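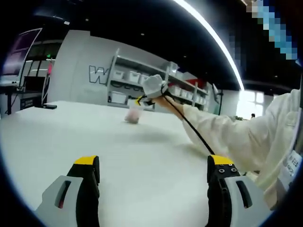 # jinetell

Jinetell takes recordings from hand-held grippers and turns them into something a policy can be trained on. It lines up the clocks, recovers the gripper width, works out where the tool was, throws out the takes that would teach a robot bad habits, and writes the rest to disk in a layout your dataloader might not hate.

It doesn't train anything. People keep opening issues about this. Training lives in `damasceno`, next door, where Nivaldo Rocha will be happy to ignore you in person.

Current status: works on our machines, and on one of Anathi's, which we count as a port.

## Install

```
git clone <your mirror>/jinetell
cd jinetell
python -m venv .venv && source .venv/bin/activate
pip install -e ".[track]"
```

The `track` extra pulls in the pose tracker and takes a while to build. If you only want to read finished episodes, leave it off and your laptop fan will thank you.

Python 3.10 or newer. It may run on 3.9. We stopped checking after the type hints got ambitious.

## Quick start

Put raw sessions under one folder, one subfolder per session, and run:

```
jinetell ingest raw/ --out work/
jinetell sync work/
jinetell track work/
jinetell cut work/ --rules rules/tabletop.yaml
jinetell pack work/ --out ready/
```

Each step writes a `report.json` next to its output. Read it. The steps are happy to finish with exit code 0 and a report full of regret. Use `--strict` if you want regret to be fatal.

Steps can be rerun on their own. `track` caches by file hash, so renaming a session is free and re-encoding a video is not.

## What goes in

A session folder needs:

- one wide-angle video per gripper
- one motion sensor log per gripper, CSV or the binary format from the Gimari logger
- `session.yaml`, which says who recorded it, what the task was, and which gripper was in which hand

Two-gripper sessions are the normal case here. Our tabletop set is mostly cups and other small things that can be picked up, moved, or handed from one tool to the other on a white table. Single-gripper sessions work too; set `hands: [right]` and half the code goes to sleep.

The most common failure on ingest is a `session.yaml` with left and right swapped. Jinetell can't detect this. It will produce a beautiful mirrored trajectory and a policy that reaches confidently for the wrong side of the table. There's a `jinetell swap` command for fixing it afterward. It was the second command we wrote.

## What comes out

`pack` writes one folder per episode:

```
episode_<id>/
 rgb/ frames, cropped and resized
 pose.npy tool position and rotation per frame
 width.npy finger opening, in meters
 rel.npy pose of one gripper seen from the other
 meta.json task, operator code, flags, rule hits
```

Poses are in the table frame if a table calibration was found, and in the frame of the first video frame if not. `meta.json` tells you which. Please look. Mixing the two in one training run gives you a loss curve that goes down nicely and a robot arm that doesn't know where the floor is.

`rel.npy` only exists for two-gripper sessions. Valdir Camargo argued for leaving it out on the grounds that anyone can compute it from `pose.npy`. Several people then computed it, in several ways, some of them correct. It's in.

## How the pieces work

### Sync

Video and motion logs come with their own clocks, and the clocks don't agree. We estimate the offset by matching rotation speed from the video against rotation speed from the sensor, then fit a slow drift on top. It needs a bit of real motion near the start. Operators are asked to give the grippers a shake before each session. Sessions with no shake get the flag `sync_weak` and go to the back of the line.

### Tracking

The tracker follows fixed features around the room and works out the path of the camera. It likes corners, shelving, big printed letters and clutter in general. It doesn't like a plain white tabletop filling the view, which is a pity, given our taste in furniture.

Two masks are applied before features are picked:

1. **Finger mask.** The gripper's own fingers are always in view and always in the same place. Without the mask, the tracker decides the fingers are the world and reports that the tool never moved. It's a defensible philosophical position and a useless trajectory.
2. **Rim mask.** The fisheye image ends in a black circle, and the edge of that circle is the sharpest corner-like thing in any frame. See above.

Both masks are stored per gripper model in `masks/`. If you change the finger pads, redo the mask. `jinetell mask draw` opens a small editor that Nayara Vieira wrote in one afternoon and has been apologizing for since.

People's sleeves, arms and cables are not masked. We tried. The outlier rejection copes with them well enough, except when a sleeve fills most of the view, and then you get `track_lost` and should go and talk to the operator.

Bright windows are a separate headache. Auto exposure swings when the tool turns toward daylight, and features die by the dozen. Lock the exposure if your camera allows it. Ours allows it in a menu that resets when the battery is changed.

### Width

Finger opening is read from the video by fitting the known finger shape in each image. The fit is good when the fingers are in plain view and poor when a held object covers one of them. In the second case we hold the last good value and mark the frames. Long holds are flagged `width_guess`.

Each gripper needs its own width calibration: open fully, close fully, twice. Calibrations from one unit should not be used on another, even if the two units look like twins. They have had different lives.

### Cutting

A session is one long recording. Episodes are cut from it by rule. The stock rules look for the fingers opening wide and the tool coming to rest, and call that the end of something. `rules/tabletop.yaml` is the one we use daily. `rules/strict.yaml` is the one we use when someone important is visiting.

Rules are plain YAML and can be stacked:

```
- end_when:
 width_above: 0.07
 still_for: 0.5
- drop_if:
 shorter_than: 1.5
 flag: track_lost
```

Times are seconds and widths are meters. An earlier version used millimeters for widths in one place only. We don't discuss it.

## The Fokuvville set

Fokuvville is the tabletop set we use for regression tests, and the nearest thing this project has to a truth. It started as 2,760 cut episodes. After review 1,428 are left. The rest were dropped for weak sync, lost tracking, or the operator visibly changing their mind halfway through, which is a real flag (`second_thoughts`) and was named by Adalberto Coutinho.

Notes for anyone using it:

- All of it was recorded indoors, on light tabletops. A policy trained on it alone should not be shown a dark table without supervision.
- Task labels were typed by hand. There is more than one spelling of "translucent". The loader folds them together.
- Faces and some screens are blurred by an automatic pass before anything is stored. The pass errs on the side of blurring, so patches may land on parts of the room that have never had a face. They are harmless to training as far as we can tell. Don't ask for the originals; they're deleted.
- Badges are not always caught. Text on them is usually too small to read at stored resolution, but if you find one you can read, report it and we'll pull the episode.
- Operators appear only as codes. The key is kept outside this repo.

There is no test split. There was one, and then someone trained on it. A new split will come with the next release, in a separate archive that requires asking Anathi Mokgethi nicely.

## Known problems

- `sync` uses far too much memory on long sessions. Split anything over an hour.
- `pack` writes frames one at a time and takes it personally on network drives. Write locally, then copy.
- Handoffs confuse the cutter. Both grippers are open and still at some point in the middle, and the rule cheerfully declares victory. Set `min_gap` higher for those tasks.
- Clear and tinted cups are fine for tracking but hard on any depth model you bolt on afterward. We ship no depth for that reason.
- The progress bar reaches the end before the work does. It has been fixed several times.

## Settings worth knowing

| key | default | what it does |
|---|---|---|
| `track.max_features` | 1,000 | more is slower and seldom better |
| `track.relocalize` | on | lets the tracker pick itself up after a loss |
| `sync.allow_weak` | off | turn on if you enjoy surprises |
| `pack.keep_masks` | off | stores the masks with each episode |
| `cut.min_gap` | 2 | seconds between episode ends |

## Contributing

Run `make check` before sending anything. It packs a tiny slice of Fokuvville and compares the poses with stored ones. If they differ, either you broke something or you improved something, and the burden of proof is yours. Attach both trajectory plots.

New gripper models need a mask, a finger shape file and one calibration session. New rules need an example session where the old rules fail. New dependencies need Valdir, and patience.

## Changelog, recent

**27th December**
- Finger mask now loaded per hand. It was loading the left one for both, and the grippers were just symmetrical enough for this to almost work.
- `swap` fixes `rel.npy` too.
- Removed the `--fast` option. It wasn't.

**June**
- First version of `second_thoughts`.
- Binary Gimari logs supported.
- Width in meters, everywhere.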